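I've had the Homunetti butcher-block table since February and I keep getting asked whether it's worth it, so I'm finally writing the thing up. Short version: yes, mostly, with a couple of complaints that may or may not bother you!

I wanted one flat place to dump and sort all the little bits that pile up in my life (building blocks, labels, plug adapters, pieces of games whose boxes gave up years ago). I'd been using a folding table, and if you've ever had a folding table sag in the middle while you're sorting small parts, you know how that goes. Everything drifts toward the dip.

## Getting it in the door

The tabletop comes in one piece and it is HEAVY. My brother-in-law and I got it through the side door on the second try. The legs bolt on from below, and the kit comes with 6 bolts more than the instructions ask for, which worried me enough that I went back and checked every corner. All fine. They're just generous, I guess. The wrench in the box is junk, so use your own.

The leveling feet are the part I'd fix if I were Homunetti. They turn by hand, but once the top is on you can't turn them at all without somebody lifting. On concrete that matters. My floor slopes toward the drain a little and I had to shim one leg with a scrap of cork, and it's stayed put since.

## The surface

I love the wood. It's light colored, with the strips running along the top so you get a bit of variation from one to the next, and small stuff shows up really well on it. White bits are the hardest to spot, but dark or bright things you find right away. I oiled it three times the first week and then got lazy, and it hasn't complained. A mug left a ring near one corner (my fault) and that came out with a light sanding and more oil.

It's also quiet! Tip out a basket of blocks on a metal bench and the whole house hears it. On this it's more of a patter.

## Sorting on it

My system isn't fancy. Flat things and anything that needs a label go in the black tray with the holes along the top edge, and everything I haven't made a decision about goes in the orange basket. The basket is a Sastard, the small size, and it's the best cheap thing I own. The sides are high enough that a jumble stays a jumble and doesn't turn into a spill. The tray is a Gazi and I'm less in love with it. It holds its shape, but little labels lie so flat against the bottom that I end up chasing them with a fingernail.

I keep the two right next to each other in the middle so I can go from basket to tray without reaching. The pink blocks are the current project, and there are a lot of them. Bulbs and plugs stay up toward the back until I figure out which ones still work.
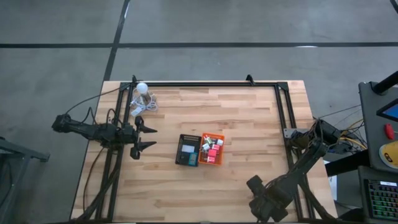

Consuelo Ticona wrote to me after I posted my first impressions and said she'd had the same table for a year and wished she'd bought the longer one, and that a basket on each end beats two in the middle if more than one person is sorting. She also said to skip the Homunetti oil and get whatever the hardware store has for cutting boards. I've now done the second thing and she's right, I can't tell the difference at all. The longer table wouldn't fit my space, but if you have the room, maybe listen to her.

## What I'd change

- The feet, as I said.
- A lip along the back edge would be great. Round things roll, and I've crawled after more than one.
- Somewhere to tuck cords underneath. I bought a Cosa clip-on rail for that and it sort of works, though the clamp is a tight fit on a top this thick.

## Price and whether I'd buy it again

I paid $884 with delivery, on sale from $1000. That's a lot for a table, and I went back and forth on it for weeks. You can get a laminate one for a fraction of that, and if you only sort things a couple of times a year, please do that and spend the rest on baskets. I'm at mine most evenings after 8, and it's solid enough to lean on with both elbows, so I'm happy with what I paid.

I'd buy it again. I'd also order a second Sastard basket at the same time, because the first one filled up in an afternoon.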